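**To:** Achterberg Fund, small grants desk
**From:** Skurnero House, Sollosden
**Subject:** Kitchen room, second progress report
**Date:** 20/07/2024

Dear friends at the Fund,

Thank you for your patience while we pulled this together. The last report went to you when the kitchen room still had boxes up to the windowsill, and we are very happy to be writing this one from the other side of all that. The room is in use, people are handling food and plates at the big table, and most of what your grant was meant to cover has been bought or mended.
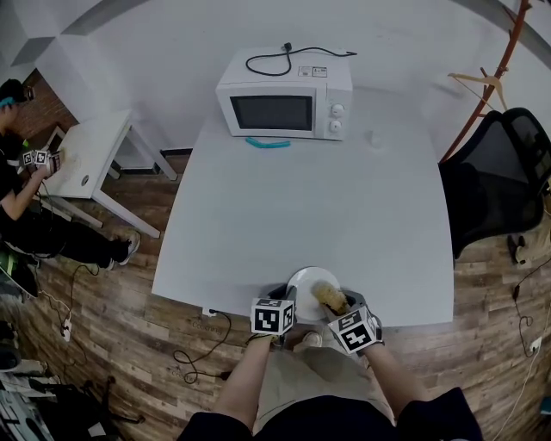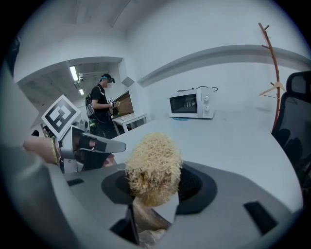
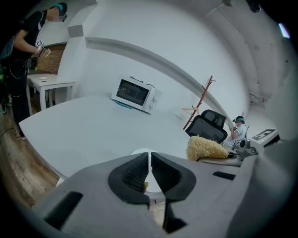
*The kitchen room at Skurnero House. First and third: the large table with the microwave on it. Second: a close view of pale yellow shredded strands, with the white tabletop beyond.*

## The big table

The table is the piece we argued over longest, and we are so glad we held out for the large one. You may remember that our first plan had two smaller tables pushed together, and that it was your own comment on the draft (the one about crumbs in the gap) that made us think again. There is room for the microwave toward the far side and still a good stretch of tabletop left for a plate and whoever is working over it. The pale top shows every smear, which some of us grumbled about in the first week, but it does mean that it gets wiped.

It arrived in June from Zimamska, a secondhand furniture dealer on the other side of Sollosden, and it came up the stairs in one piece with a little scraping of the door frame. The door frame has been touched up with paint left over from the hallway. Delivery was included in the price, and they took our old trestle away with them, so there was nothing to pay for disposal.

## The microwave

We chose a plain white countertop model with two round knobs. Several of our regulars had asked for something without a keypad, and the knobs have been a real success with them. One turns for the power and the other for the time, and we have not had to write out instructions.

The cord is a bit of a sore point. When the microwave isn't needed we like the cord looped on top, where it stays out of the way of plates, but the outlet we would most like to use is lower down than suits us. We asked for a quote to have an additional outlet put in above table height, and it is the one item in this report where we have gone slower than we promised. The electrician has been out to look and has told us it is a straightforward job. We are waiting for a date.

There is also an outlet strip on the floor over on the side-table side of the room, with a cable running across the boards from it. We would like to see that go once the new outlet is in. In the meantime we are asking everyone to mind their feet, and we have put a cable cover on the shopping list.

## The side table and the seating

The small white side table by the brick was already ours. It has a round hole in the top and thin legs, and for years it lived in a storage closet holding up a lamp. We carried it in as a stopgap and it has turned into a favorite spot for anyone who would like to sit down and work at their own pace a little away from the main table. A small plate fits on it nicely. We had set money aside for a new one and would like your permission to keep that money in the furniture line for now.

Chairs are where we are still short. The black mesh office chair is comfortable but it is an office chair, and it takes up a lot of floor beside the table. We have 12 stacking stools on order, which was the number in our original budget, and the supplier has been honest with us about a delay at their end.

## Floor, walls and coats

The wooden floor was cleaned and oiled before the table came in, and we are very pleased with how warm it looks next to the white walls. We kept the patch of red brick uncovered. There was a plan to paint it, and then everyone who walked in said how much they liked it, so we saved ourselves a can of paint!

The orange-red coat rack has gone in on the right-hand side. At the moment it has a light wooden hanger on it and we will be buying more, because winter coats on a single hanger will not do at all. Bags are another matter. People tend to keep theirs with them, and we are thinking about a low shelf near the door.

## Plates and food

We bought 20 plates, all white and all from one shop, so replacements will be easy to match. Small cups came in the same order. The see-through ones nearly disappear against the tabletop in daylight, and for the next batch we would like to get something with color in it. If you have a view on this we would love to hear it.

The food itself has been kept simple. We look for things that can be picked up, turned over and put back on a plate without a lot of fuss, and we have been steering away from anything with a sauce. Shredded foods have been the messiest to clear up after, and we now keep a damp cloth close by.

## Money

- Small kitchen items, including plates and cups: $339
- Big table, delivered: paid in full from the furniture line
- Stools: deposit paid, balance due on delivery
- Extra outlet: nothing spent yet

Receipts are in the envelope that goes with the paper copy of this report. One of them is faded, and we have written the amount beside it in pen.

## Between now and the next report

We hope to have the outlet fitted, the floor strip gone and the stools in the room. We would also like to try the table turned the other way for a week, to see if it opens up the side with the coat rack — it may well end up back where it is.

You are welcome to come by. Please let us know a few days ahead so that we can make sure a chair is free.

With warm thanks,
The kitchen room group, Skurnero House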